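Chapter 11
Sponsorship and Community Partnerships

Last updated: February

Small organizations seldom meet all of their costs from fees and grants. Many turn to sponsors, who provide money, goods or staff time in return for agreed benefits. This chapter explains how such agreements are planned, priced and reviewed.

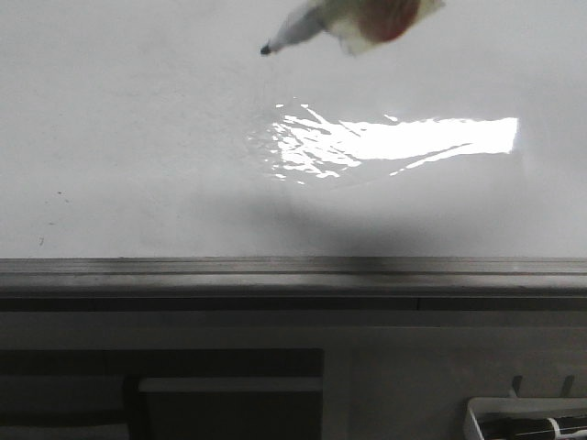 A sponsor differs from a donor. The donor gives without expecting a return, while the sponsor buys something of value – a name on a program, a stand at an event, a mention in a newsletter. Both parties should state that value in writing before any money changes hands.
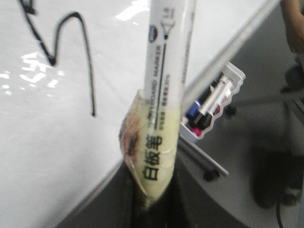
The Traltodcombe Youth Theater offers a useful case. Its manager, Wiesława Sobczak, wrote to 100 local firms and received 17 replies. Two firms, Hou and Rirkbridge, signed agreements worth $2,773 in total. Students will return to these agreements at the end of the chapter.
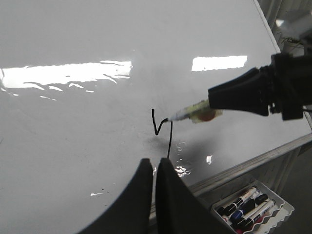
11.1 Setting the Terms

A sponsorship agreement names the parties, the length of the term and the benefits each side will receive. It also states how either party may withdraw. The Jevitbridge agreement, reprinted in the next section, covers these points on a single page.

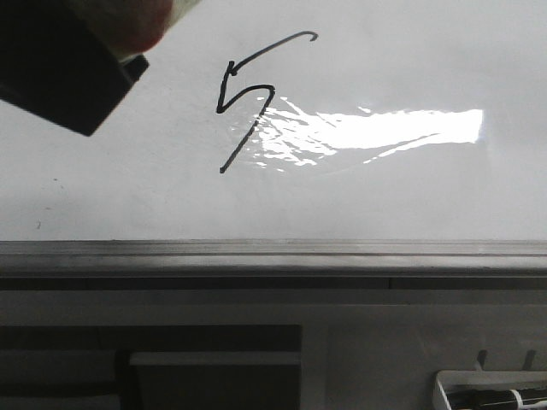

May an organization accept two sponsors from the same trade?

It may do so unless an existing agreement grants one sponsor exclusive rights. Current sponsors should be told before a competing firm is approached.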